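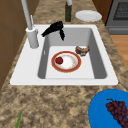 Source: Brikari

Grease is still the main cause of sewer blockages in Escobedo, according to Chidubem Etim, who runs the collection system there. His crews cleared 101 blockages last year on 827 manhole runs. "Most are on small pipe with low slope," he said. "Flow drops at night and the fat sets on the wall."
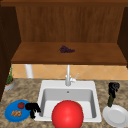 Kitchen cabinet with grapes on the shelf

In February the district began dosing at two lift stations with a Flella metering pump. Etim is careful about the results. "The wet well looks cleaner – that is one station, over 11 weeks. I would not size a program on it."

Jetting stays on a fixed cycle. Known trouble runs are cleaned every seven weeks, the rest on inspection findings. 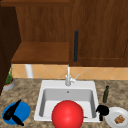

Does hot water keep grease out of the sewer?

"It moves it farther down the pipe," Etim said. "The water cools and the grease sets there. Wipe the pan and put the fat in the trash."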